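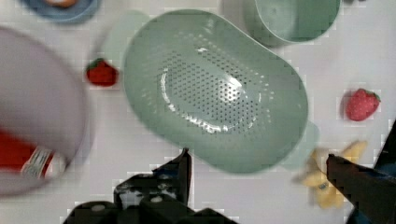
Chrysoula Kyriakidis wrote:
I would keep the colander and give away half of the bowls. For the children the holes are the interesting part. They put a strawberry in, they shake it, they take it out, and so it goes until lunch.

Home | Forum | Play Corner | Search | Log in

Themis Margaritis wrote:
Thank you, Chrysoula. My question was more about the colors. I would like every food to have its own dish, so that the tidying becomes a game: strawberries to the green colander, orange to the blue bowl. The shelf is 100 cm wide and all of it must fit there in the evening.

plener43 wrote:
I do not agree with this. A child who is three years old does not want to sort by a grown-up's rule. We tried it in March with one basket for each color and after two weeks everything was in one basket again. One big box, finished.

Themis Margaritis wrote:
With one big box the small pieces are always at the bottom, and my daughter empties it on the floor to find the banana. I prefer the dishes. I have now put the can on the pink platter and the orange slice in the blue bowl. The banana and the strawberry do not have a place yet. 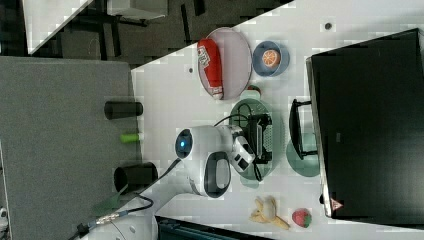

Where should the banana go?

trolside wrote:
On the flat green plate. The peel strips stick out to the sides, and in a deep bowl they get bent.

Chrysoula Kyriakidis wrote:
I agree about the plate, but then please do not stack anything on it. Ours was under the bowls for one winter and the peel never opened nicely again.

plener43 wrote:
I still say box. But a shallow one, this I can accept.

Print this topic | E-mail this topic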